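Clasmont Hand-Held Gripper Kit: Review After a Full Build and Three Months of Use

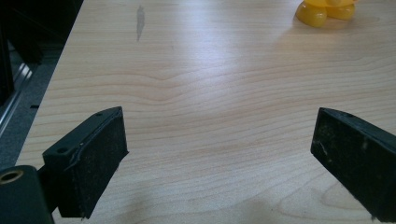
Is the kit worth buying if you already own a printer and a drawer full of screws?

For most builders it is, because the fingers and the linkage are the parts that take the longest to get right on your own, and Clasmont has got them mostly right. The pads are the weak point and should be budgeted as a consumable.

I built the kit on a table in a shared workshop and have used it since November. Cost was 577 with the spare pad set, before shipping. The competing kit I considered was the Kiretti, which is lighter and arrives assembled, but it uses glued fingers, and I wanted something I could take apart.

What it is

A two-finger parallel gripper operated by a trigger, meant to be carried in the hand and to match the fingers mounted on an arm. You pick things up with it, record the motion, and the arm repeats it with the same geometry at the tip. The kit supplies the fingers, linkage, handle, trigger, inserts, hardware and a bracket for a camera. The camera, the mount on the arm side and all software are up to you.

Assembly

The manual is 28 pages and is accurate except for step 14, where the drawing shows the linkage mirrored. If you follow the drawing, the trigger opens the fingers when squeezed. The text of the same step is correct. I followed the drawing the first time and lost an evening to it.

Brass inserts are not preinstalled. They go in with a soldering iron, and the holes are sized tightly enough that they stay square if you stop pushing two millimeters short and finish with a flat plate. One of mine went in crooked. Clasmont sent a replacement body for the cost of postage, which I consider fair given that the error was mine.

Screws are all M3 in four lengths. They arrive in one bag. Sort them before starting, as the 10 and the 12 look alike and the 12 bottoms out in the finger base before it clamps anything. A bottomed screw feels tight under the driver, and the finger then works loose during use.

Total time was two evenings, including the lost one. Someone who reads the text of step 14 could do it in one.

Linkage and play

Side play at the fingertip measured 0.4 mm out of the box with a dial indicator against the inner face. After shimming the pivot with the thin washers from the spares bag it came down to 0.2 mm. The fingers close parallel to within what I can measure with feeler gauges at full closure. At full opening the tips toe in very slightly. I have not found a task where that matters, but anyone calibrating off the open position should be aware of it.

Trigger travel is long. The return spring supplied is too stiff for sessions of more than half an hour, and my hand cramped during the first long one. I swapped in a softer spring from stock and had to reset the end stop afterward. Clasmont should include both.

I logged 1,301 open and close cycles on a counter during the first month, then removed the counter because its cable kept catching. At the end of that run the pivots showed a light polish and no measurable increase in play. The plastic around the screws had not cracked or whitened.

Finger bodies

Angular black blocks with a sloped top, stiff enough that I cannot see them flex when gripping a full soup can. The slope gives the camera a clearer view past the fingertip than the square-topped fingers I printed for my previous build. The screw holes in the fingers are left open, so accessories can be bolted on without drilling. I have used them for a pair of printed hooks.

The dark finish makes contours hard to pick out in dim light. If your tracking relies on seeing the finger edges, add tape or a printed marker.

Pads

Here I have complaints. The gripping faces are covered with a dark textured pad that holds well when clean. It does not stay clean. Dust and grit settle into the texture and show up as pale specks, and in a shared shop there is always somebody sanding. Mine need wiping before every session. Compressed air moves the dust around without removing much of it. A damp lint-free cloth works, followed by a few minutes to dry.

To put a number on the loss, I gripped a smooth steel bar and pulled it out with a spring scale. With clean pads it slipped at 57 newtons. After a week of use without wiping, the same bar at the same trigger position slipped at 41. Wiping brought back nearly all of the difference.

The second problem is the adhesive. The edge along the top of the pad, where it meets the plastic, starts to peel. It is slight and has not affected grip so far, but a lifted edge can catch on thin material such as cloth or a plastic bag. Nicanor Villaseñor, who has built two of these, trims the top corners of each pad to a small radius before sticking it down and degreases the plastic with isopropyl alcohol first. I have done that on the replacement set. It is too early to report a result.

Jadesov sells a silicone pad in a similar size. It cleans more easily and grips less firmly on smooth objects. It is also thicker — enough to change the fully closed position, so plan on recalibrating.

Work surface

A remark for anyone setting up a station. A glossy blond tabletop throws glare from overhead lights straight into a downward-looking camera, and wavy grain gives feature trackers plenty of texture to lock onto, some of it misleading when the highlights move. Lowering exposure helps. A matte mat helps more. I used an Etim cutting mat for half of my recordings and got fewer dropped tracks on that half.

Documentation and support

Part files are provided for the finger bodies and handle, in editable form. The linkage is supplied as a mesh only. Support answered two emails, one in a day and one in nine. The error in step 14 has been acknowledged but was still in the download when I last checked.

Summary of ratings

Finger geometry: 9/10
Linkage: 8/10
Trigger and spring: 5/10
Pads: 5/10
Manual: 7/10
Overall: 7/10

Order the spare pads with the kit. Shipping on them separately costs nearly as much as the pads.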